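4. Covering your craft table before you glue

I wrote this section after my first Hanstead kit, when I got a ring of wood glue on a table I really liked. Please do this part before you open any of the bags! It takes 15 minutes, and most of that is hunting for the tape.

1. Clear the table and wipe it with a barely damp cloth. Let it dry all the way.

2. Unroll your cover and leave it flat for 40 minutes if it wants to curl. I put a heavy book on each corner and go make coffee.

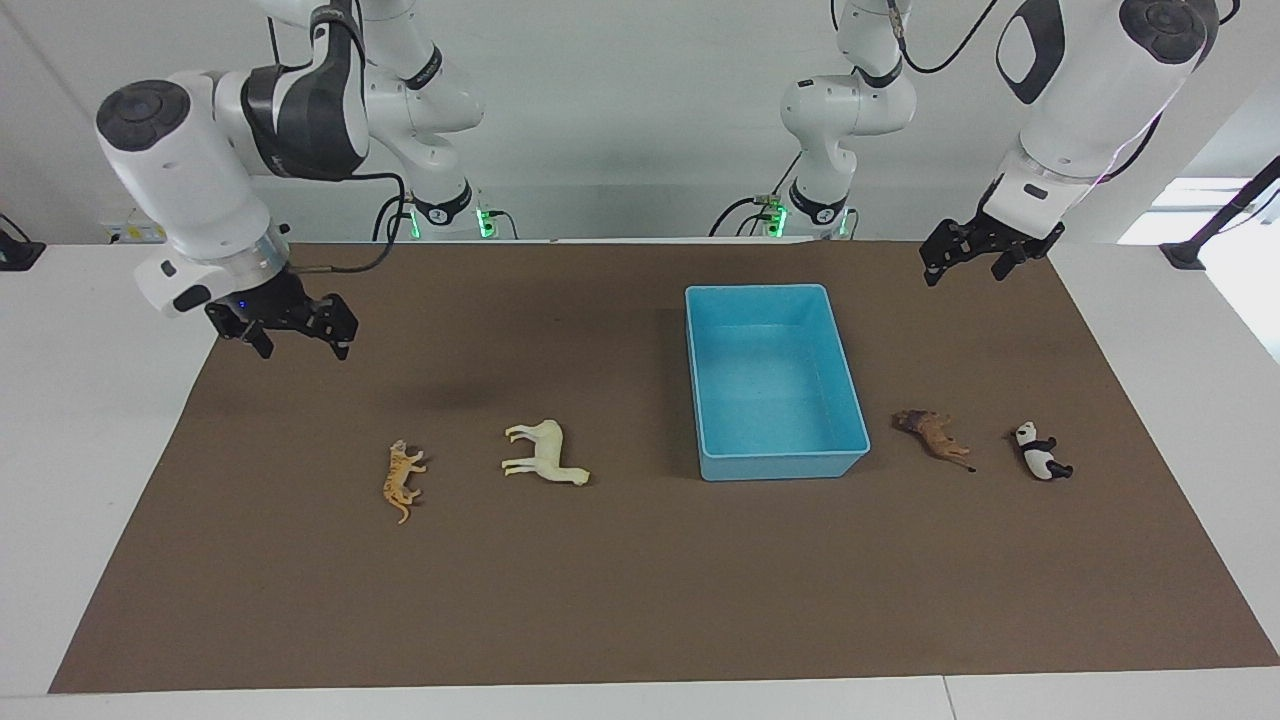
3. Tape down the long sides first, then the short ones. Use painter's tape (the low-stick kind), and press it with your thumb as you go.

4. Smooth out any bubbles from the middle toward the sides. Small wrinkles are fine — a big ridge will tip your pieces while the glue sets.

Note: Paper or a mat will both work. I like paper for glue and paint days, and I save the mat for cutting.

Caution: Don't cut on paper with a craft knife. It goes straight through, and so did mine, and now there's a scratch to go with the glue ring.

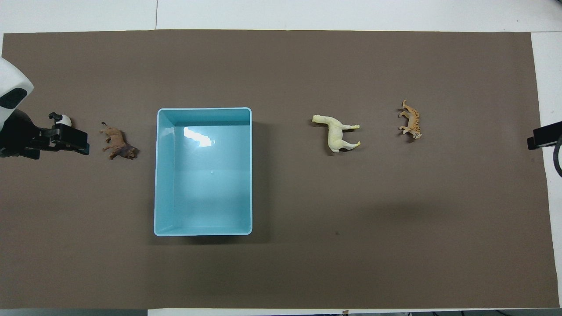
Fig. 4-2. Brown paper on a white tabletop.

5. Put your glue and clamps on the side of your writing hand. Glória Barros, who tested this guide for me, is left-handed and had to flip everything around, so go with whatever feels right.

6. Open bag 7 only. The other bags can wait until section 5 (I know, it's tempting).

Note: If you spill, blot it, don't rub. Swap the paper once glue has soaked through, and check the tabletop underneath before you tape down a new sheet.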